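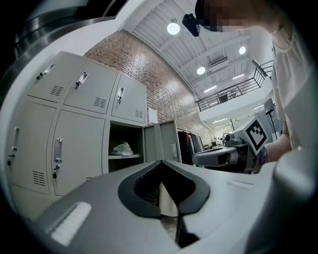 Una persona con camisa blanca suelta sujeta una pinza de mano.

Xolalpa, plantilla de conteo de ondas y niveles de Fibonacci
Versión para escritorio, licencia personal

Os cuento primero de dónde sale esto, porque me lo preguntáis mucho por correo. Yo llevaba años contando ondas a mano, con el gráfico impreso y un lápiz, y cada vez que el precio rompía un mínimo tenía que borrar media hoja. Empecé a programarme un indicador para mí sola, se lo pasé a Eusebio Montes para que lo destrozara (lo destrozó) y de aquella primera versión queda poco más que el nombre - Xolalpa, como el pueblo de mi abuela.

¿Qué hace? Le marcas un punto de partida en el gráfico y te propone un recuento de ondas con sus etiquetas, del grado que tú elijas. Si el recuento incumple una regla (la onda 4 que se mete en el territorio de la 1 dentro de un impulso, por ejemplo) la etiqueta se pone en rojo y te ofrece la siguiente alternativa. Puedes tener hasta 30 recuentos guardados por instrumento, cada uno con su nota. A mí me encanta releer las mías de hace unos meses, aunque a veces dé un poco de vergüenza.

Los retrocesos y las extensiones se dibujan solos a partir del recuento activo. Si mueves el final de la onda 3, se mueve todo lo demás. Los porcentajes los puedes cambiar, yo uso los de toda la vida y quito el 78,6 porque me ensucia la pantalla, pero eso va en gustos.

Lo que no hace: no abre ni cierra operaciones, no manda señales al móvil y no adivina nada. Es una herramienta de dibujo con reglas dentro. Si buscas un robot que opere por ti mientras duermes, esta no es tu página, y te lo digo con cariño. Operar con divisas y con CFD tiene un riesgo alto y se puede perder todo el dinero puesto, con plantilla o sin ella.

Qué incluye la licencia

Plantilla Xolalpa con los módulos de impulso, zigzag, plana y triángulo
Manual en PDF, en español
Archivo de ejemplos con gráficos ya contados en diario y en cuatro horas
Actualizaciones de la versión actual
Dos equipos por licencia (el de casa y el portátil, vamos)

Precio: 297 euros, pago único, IVA incluido. El paquete con el curso grabado sale por 678 euros, y ahí entran además las revisiones de tus recuentos por correo durante 60 días. Las revisiones las hago yo, así que dadme un par de días para contestar, sobre todo los lunes, que se me junta todo.

Novedades de esta versión

Los triángulos ya no se descolocan al cambiar de marco temporal - por fin. Los colores de cada grado se guardan con la plantilla. Anneli Laitinen me avisó de que las etiquetas se montaban unas encima de otras en pantallas pequeñas y ahora se separan solas; si aun así las veis apretadas, bajad el tamaño de letra en Ajustes, Etiquetas. En mayo quiero sacar el módulo de diagonales, que lo tengo a medias y todavía me confunde las finales con las iniciales.

Para instalarla, descomprime el archivo, copia la carpeta entera dentro de la de indicadores de tu plataforma y reinicia. La clave te llega en el mismo correo que la factura. Si no aparece, mira en correo no deseado antes de escribirme, ¡que casi siempre está ahí!

Ficha actualizada el domingo, 26 de febrero de 2023.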